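Cup glaze notebook, September, bench 2, started 8:30 in the morning

Kiln came down overnight and I opened it first thing. The Granidine white is so much better than last month's! Smooth right down the wall of the cup, no crawling at the foot, and the lip finally feels like something you'd want to drink from. I kept picking them up. 19 cups in this load, all straight-sided, all from the Kiltunmont casting body.

Two have a pinhole near the base. Those stay here as pen cups, and I'm fine with that. The rest can go on to the fill test, 170 ml of water each, left standing on paper until after lunch. Last batch had one weeper and I want to catch any more before they go out to Novgate. 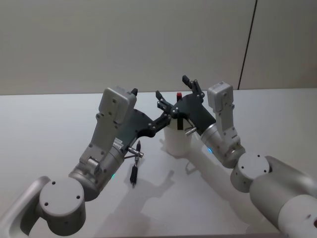
Whites are hard to judge, and I keep changing my mind about where to do it. By the window everything looks blue until ten or so. The pale tabletop against the beige wall is my favorite so far – one white cup in the middle of it and you can compare the two whites straight off, with the beige behind to show up the outline. A slim black pen standing near the cup helps too, as it gives the eye a real dark to start from. I'd like us all to check color this way for the next few loads, so our notes match up.

Still to do: remix the Parsa clear, which has settled hard as a brick in its bucket. Sieve it twice. Also try the white one coat thinner on a couple of test cups, the inside corner is nearly too thick and I bet we can get away with less. Very excited to see that one fired. Shelves 1 and 2 need kiln wash before the next load goes in.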